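Mellby two-arm build: FAQ

Last edit 13 October 2022, Tobiloba. Answers get added when I've a minute.

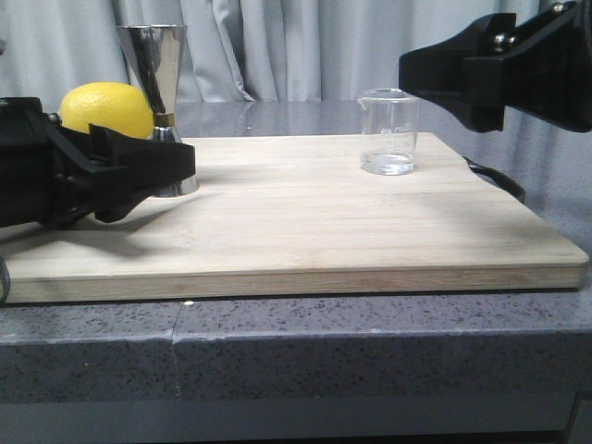 Both grippers over the board, with the lemon, jigger and beaker.

What is it?
Two small robot arms on a worktop, built in our shared workshop. Goal is a simple drink: measure, pour, maybe squeeze a lemon. Maybe.

Who's building it?
Me (Tobiloba Okeke) on arms and wiring. Albertina Ramalho on software, plus anything that needs patience. Others drop in on build nights.

Is it a kit?
No. Body parts are printed, motors bought, the rest is whatever was in the drawers. The file set is called Mellby because the folder was called Mellby. No deeper meaning.

How long does one arm take to print?
56 hours on the workshop printer at normal speed. Faster is possible, we tried, the wrist split along the layers. Don't.

How many screws?
51 per arm, nearly all the same size. Buy a bag of 100, you will drop some. Black parts on a dark floor, good luck.

Why two arms?
One to hold, one to pour. A single arm can do it if you clamp the glass but then you're forever moving the clamp.

Why a chopping board?
Gives us a fixed height to work from, and the fingers hit wood instead of stone when somebody gets the numbers wrong. Bamboo one is fine. Put something grippy under it, ours used to creep towards the back.

Does it have to be a beaker?
Any small see-through cup with a spout. Clear sides are handy for you, awkward for the software. Albertina's fix was a plain curtain behind the worktop, helped more than a week of fiddling with settings.

And the jigger?
Shiny, so same trouble only worse. Narrow waist is a good place to grab it though. Close slowly. If it tips, open the fingers a touch wider before you start and come in lower.

Can it pick up a lemon?
Yes if the lemon sits still. Bare fingers slide on the peel, so stick on a strip of thin rubber. Squeezing is another matter, see December.

What's happening in December?
New fingers, hopefully with more grip force. Albertina has a drawing. I have a deadline I've not told her about.

My arm shakes when it holds still. Broken?
Probably not. Check in this order:
power supply (too weak is the usual one)
shoulder screws, they work loose
cable pulling at the elbow
then ask us

Is it safe to drink what it pours?
We pour water. The printed parts aren't food safe and neither is the grease. Keep fingers, hair and sleeves out of the way while it's powered, and know where the off swich is before you start.

Can I come and see it?
Build nights, yes, just message first. Wear closed shoes. Don't move the arms by hand when the power is on, even if they look asleep.

Can I have the files?
Soon. The left shoulder drawing is still wrong and I dont want anyone wasting plastic on it. Ask Albertina for the working copy if you realy can't wait.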